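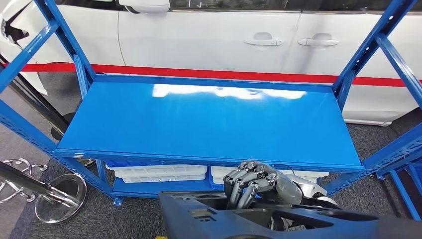 Success rate is a poor headline figure for a manipulation policy, and the part-picking results circulated from Sevport this February show why. The task is simple to state: take hold of a moulded part near a storage rack and place it. A glossy blue shelf panel returns a wide white glare from the lights overhead, and the dark blue part below the fingers is close enough in hue to the rack to trouble any segmentation step that leans on colour. The method reports 591 successes in 624 trials. It does not report how many of the 33 failures began with a bad estimate of the part's edge, and that is the figure I would want first.

My objection is to pooling. A trial with good contrast and a trial under glare test different things, and one average hides both. The Skander baseline was at least scored by lighting condition, which made its weak cells easy to find.

Wrist views deserve the same treatment. Close to a car body the camera sees wrapped pipe with silvery streaks, corrugated hose, and shadow under a beam next to a panel bright enough to wash out. Depth from such a view should carry an uncertainty, and the policy should be allowed to slow down on it.

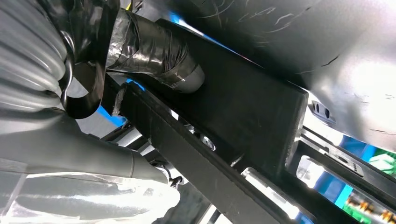 What I would publish instead

Per-condition results, with the failure stage recorded for each trial. The Lallenport group did this in 2022 over 900 trials with the Ackah controller — a dull table, and the most useful page in their report.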